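Automation and Everyday Work, Week 5 handout
Can a machine tidy the lounge room yet?

Hi all. These are my notes from the lecture, cleaned up a bit because half of what I said was me waving my arms at the whiteboard. If you missed it, read these before the tute and you'll be fine. The Kindcombe reading is still up on the unit page and I'll be assuming you've at least skimmed the first chapter.

We started with the chores list. I asked everyone to write down the job at home they'd most like to hand over, and the answers were what I get every year: dishes, folding, the bathroom, and picking stuff up off every flat surface in the house. That last one is my favourite to teach with, as it sounds like the easy one. You pick a thing up, you put it where it lives, you go and have a cuppa. My kids could do it at four (whether they did is another matter).

So let's break it down. To clear a table a machine has to find the things on it, decide which ones are rubbish and which ones stay, get hold of each without crushing it or knocking its neighbour, carry it somewhere, and let go at the right moment. Factories got very good at the getting-hold part decades ago, and they did it by making sure the part turned up in the same spot, the same way round, every single time. Your lounge room makes no such promise! Nothing is bolted down, and the dog has been through.

Most of the practice now happens in simulation, and that's where we spent the middle of the lecture.
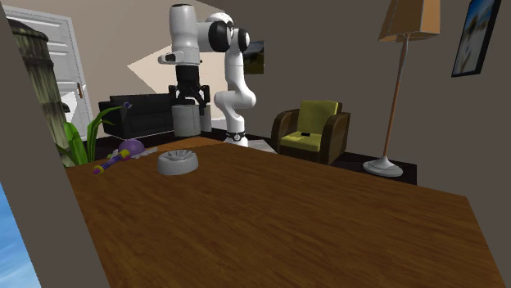

Figure 1. Simulated lounge room: arm holding a grey canister, with a table of small objects in front.

Think about what each of those objects asks of a two-fingered gripper. A canister is pretty kind, really. It's a cylinder, it stands up, and you can come at it from any side. A dish with a low rim is a different problem — there's hardly anything to pinch, so you either catch the rim or slide the dish to the table edge and grab it there. A thin stick lying flat means getting the fingertips right down near the wood. And a dome wants to squirt out sideways if you close on it too high up. Same table, same hand, and you'd want a different plan for every one.

Now for the numbers I put up from our Vetis exercise. Last June's class ran 1,387 simulated pick-ups across 22 objects, with the furniture and lighting shuffled between runs. The upright, chunky objects went well. The flat ones dragged the results down badly, and you'll see that in the spreadsheet when you open it. Have a look at the failures before you look at the averages, please. A miss, a slip and a "picked up the wrong thing" all score zero, but they have very different fixes.

We also talked about Tollutier, our shop-floor case. They make cabinet hardware and wanted an arm to empty mixed bins onto a packing bench. It got there in the end, mostly through changing the bins. Shallower trays, a plain mat underneath, and the long bits kept separate. I had a few grumbles that this is cheating. I don't reckon it is, but you can argue the other side in your essay and I'll mark it happily. What I'd ask is whether you'd rearrange your own house that much for the sake of a clear table.

So, yet? My answer on the day was "some of it, slowly, if you're patient and you own nothing made of glass". Push back on that in the tute.

For next time:
Read Carhuamaca, sections 1 to 5.
Choose one chore you did this week and write out every step, including the ones you did without thinking.
Mark which steps need touch, which need sight, and which need you to know something about the people you live with.
Bring it on paper if you can, we'll be swapping.

Short reports are due 3 March 2023, through the usual dropbox.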